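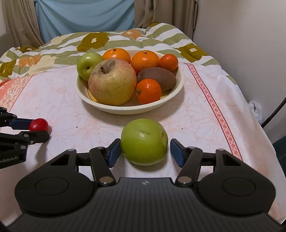

Fruit bowl thread, for the three people who asked how I keep one going without throwing half of it away. I've been doing this properly since last August and I waste a lot less than I used to.

First thing. The bowl gets emptied out completely before anything new goes in. If you tip fresh fruit on top of old fruit, the old fruit stays at the bottom and you find it a fortnight later by the smell.

My bowl is a wide cream one with a thin gold stripe inside the rim. Wide matters more than deep. In a deep bowl the bottom layer carries all the weight and you can't see it.

Today it has mandarins, a kiwi, a small green apple and one large pink and yellow apple with brown freckles all over. Freckles on an apple are fine. They're part of the skin. I used to put freckled ones back at the shop and I was wrong to.

Bruises are a different matter. The pale green apple on the cloth has a brownish mark on one side and a bit of a dent. It stays out of the bowl and gets eaten first.

A bruised apple gives off more ethylene, the gas that ripens fruit, and it hurries everything near it along. One in the middle of a full bowl will do it. Out on the cloth it does less harm and I also remember to eat it.

If you don't fancy it raw, cut the brown part away with a good margin and stew the rest. One apple makes a small dish. I do mine with a spoonful of water and a lid on, low heat, no sugar. Check it after five minutes.

Tomatoes don't go in the bowl. I know plenty of people do it and it looks nice. Small ones roll down between the bigger fruit and split, and then you have juice on everything. Cherry tomatoes get a saucer of their own on the windowsill.

They don't go in the fridge either, unless they're already very ripe. Fulgencio Llorente disagrees with me on this and has done for years. He keeps his in the fridge door and they taste of the fridge door.

Mandarins. Pick each one up. If the skin feels loose and puffy it's probably dry inside, so use it soon or squeeze it. If it feels heavy it will keep. A green stem is usually a good sign when you're buying, but the weight tells you more.

Check the underside of every one as well. Mould on mandarins starts where they touch each other. If one has gone, take it out and wipe down the neighbours with a damp cloth, then dry them. Wet skins are asking for trouble.

Kiwis can sit next to apples if you want them ready this week. If you don't, put them in the fridge drawer on their own. I usually buy them hard and move one across at a time.

Bananas I hang from a hook by the door. They were in the bowl for years and went black every time. They ripen everything else as well.

Someone asked about buying. I go to the Boonchu stall for citrus and get my apples from Durna, where you can choose them one by one. I stopped buying the big nets. The last net of mandarins I had was 88p cheaper than loose and I threw away enough of them to lose that twice over.

For scale, I live on my own most of the week. I buy for four or five days. A big apple can weigh 300 g and that's plenty for one sitting, so I only get one or two of those and make up the rest with small ones.

The cloth. I keep a pale pink one on this table, a faint flower print with a salmon lattice border. It shows crumbs – there are a few by the bowl now – but I would sooner see them than not. Shake it outside before you wash it or you'll be picking bits out of the machine.

Fruit stains on a cloth like that: cold water straight away, from the back, then a bit of washing-up liquid, then a normal wash at 39 or 40. My machine says 39 for some reason. Hot water first will set the stain and you'll have it for good.

Washing the bowl itself: warm water, soft sponge. No dishwasher if yours has any gold on it. I took most of the rim off a Tudosetti dish that way and it was a present.

Nicanor Peñalver asks whether I wash the fruit before it goes in. No. Wash it when you eat it. The exception is anything visibly muddy, which I rinse and dry fully with a tea towel.

And he asks if apples should just live in the fridge. They last longer there, yes. I still keep a few out, as I eat far more fruit when I walk past it. The spares are in the fridge drawer in a paper bag.

I've put all this in one list for the Gristow newsletter too, so if you get that you'll see it again. Pears next time. They need their own thread.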